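Pisto Dish Chores, data card

Maintainer: Sylvain Rey
Last edited: 5th October
Status: usable, labels still being corrected

What's in it

Pisto is a set of recordings of a two-arm robot doing small kitchen jobs at a fixed table. There are 4000 episodes covering 19 chores, and each chore is a short written instruction such as "put the mug on the plate" or "take the stick off the rack". We collected it to get a plain answer to a question people keep asking us: can a machine clear up after lunch yet? For single steps, often yes. For a whole job from start to finish, no, or at least ours can't.

Both arms are white, with black two-finger grippers, and are mounted along the far side of a brown tabletop. The objects are ordinary household things. The layout differs from one episode to the next, and objects may overlap or lie on their sides.

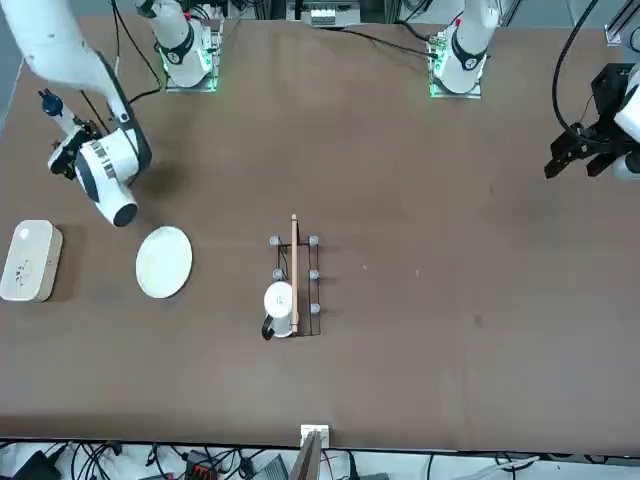 Each episode starts when the operator presses record and stops when the operator says the chore is done or gives up. Failed attempts are kept. We argued about this early on and decided that a set with only clean runs would make the chores look easier than they are. If you want successes only, filter on the outcome field.

Folder layout

episodes/ one folder per episode, numbered from 0
episodes/N/video/ one file per view
episodes/N/joints.csv joint positions and gripper opening for both arms
episodes/N/meta.json chore name, instruction, outcome, operator code
splits/ train, validation and test lists
tools/ loader and a small viewer

The test list has 500 episodes. Please don't train on it, including for pretraining.

Outcome field

done: the chore matches the instruction at the end
partial: at least one step finished, the rest not
failed: no step finished, or something was dropped off the table
unclear: two labelers disagreed and a third could not decide

What is hard

Mugs are the worst. A mug on its side has to be gripped by the rim or the handle, and the handle may be pointing away from the arm that can reach it. Policies trained with the Vukix baseline tend to close on the body of the mug and push it along. Thin sticks are next. They lie low, and if one is next to a mug the gripper has little room to get in. Plates are fine if an arm can reach the rim and bad otherwise. Boxes with rounded corners slip more than we expected.

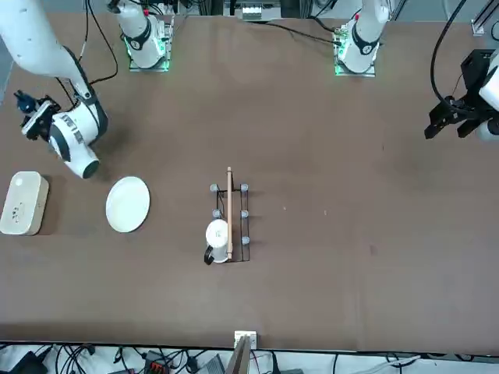 Rack chore layout: mug on its side in the lower-left part of the rack, stick beside it, plate and cream-white box to the left.

Using both arms together is still weak. Most policies we tried use one arm and leave the other parked, even when the second arm would save a step. Of the 19 chores, 14 can be done with one arm, so the data itself leans that way.

Known problems

Some early episodes have the two arms swapped in joints.csv. The loader fixes this if you pass --fix-arms. The raw files have been left alone.

"Right arm" and "left arm" mean the robot's own right and left. In the views from the near side of the table, the right arm's base is toward the left of the picture.

Lighting is indoor and fairly even. Don't expect a policy trained on this to work next to a sunny window.

There is no water, food or grease in any chore. Nothing here tells you whether a robot can wash up.

License and contact

Free for research and teaching. For commercial use write to Sales at Vunlow. Bug reports go in the issue tracker, with the episode number please. The next release is planned for November and will include the corrected labels for the rack chores.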